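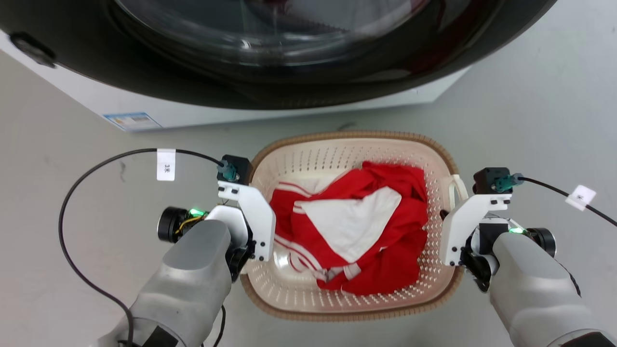 What does a laundry robot service do for a small guesthouse? It takes over the loading, the unloading and the carrying between basket and machine, and leaves the ironing and the stain work to the staff.

Friday, March 30, 2018
By the Trostermont Trade Desk

Stundance rents two-armed laundry robots to small businesses that do their own washing. The customer pays by the month, the company brings the unit in, teaches it the room, and comes back when something needs fixing. It is sold mainly to guesthouses, sports clubs and care homes, places that run a few ordinary front-loading machines all day and have no interest in an industrial laundry.

We spoke to the head of service at the company's workshop in Skokimness, and afterward to the manager of a guesthouse in Trostermont that has had a unit on trial since February. Both asked to be quoted by job only.

The head of service started with what the robot is bad at. "Fitted sheets," she said. "Anything with elastic at the corners. It picks up one end and the rest is still wrapped around three pillowcases. We tell people that before they sign."

Clothing is easier, she said, and sports kit is easiest of all. The fabric is light, the pieces are about as long as the arms can manage, and bright colors stand out against a pale basket. The company did much of its early work with jerseys for that reason. "A dark sock in a dark drum is still a problem. The arm goes in, closes on nothing, and tries again. After 3 tries it stops and sends a message."

Each arm ends in a gripper with its own sensor above it. She said the sensors matter more than people expect when they come for a demonstration. "They look at the arms. What I would look at is whether it knows it has one shirt or two."

We asked about the basket. Stundance supplies its own to new customers, a plain plastic one with holes in the sides, and the contract says to use it. The manager in Trostermont thought this was a sales trick until she tried her old wicker hamper. "It was too tall and it slid," she said. "The arms pushed it across the floor. I went back to theirs the same afternoon."

The basket goes on the floor in front of the machine. The unit will accept some drift in its position, but if a person kicks it to one side the job pauses. At the guesthouse they have put tape down.

Speed is the usual complaint. The manager said a person empties a full drum in less time than it takes her to describe it, and the robot takes a good deal longer. She does not mind much. "It does the late load. I am not here for the late load. In the morning the towels are out and they don't smell."

She has been less pleased with the cables. The trial unit has cables running from the sensors, and the cleaner did not like sweeping near them. The head of service agreed this was a fair point. Cables are tagged so that a customer on the phone can say which one has come loose, and a tidier routing is planned for the units going out next. She would not give a date.

The washing machine itself needs no changes, provided the door opens wide and the latch is one the gripper can pull. Stundance keeps a list of doors it has tested, now 54 models long. If yours is not on it, a technician comes out and tries. Top loaders are not supported.

Fabric damage was our next question. The company's cover pays up to 500 dollars per item, and the head of service said most claims so far have been for pulled threads on knitwear. "We ask people to keep wool out of it. They put wool in it." The manager has had one claim, a guest's cardigan, and it was paid.

Rental is 2,000 dollars a month, with installation included and no charge for the first service call. For a place with a handful of rooms that is hard to justify, and the manager said so. Her owners are sharing the cost with a second property, whose washing now comes to her by van. Without that she would not keep it.

Stundance is not the only firm looking at this work. Tokgöz, which makes folding tables for commercial laundries, has said it wants to add a loading arm to its line, though it has nothing on offer yet. The head of service said she had seen a drawing and had no opinion on it.

The trial in Trostermont has another month to run. The manager wants a quieter arm and a message that tells her which machine has stopped, as hers only says that one has. She expects to sign if she gets the second of those.

We use cookies to remember your settings. By continuing to read you accept our cookie notice.

Contact the Trade Desk | Copyright 2018 | Back to top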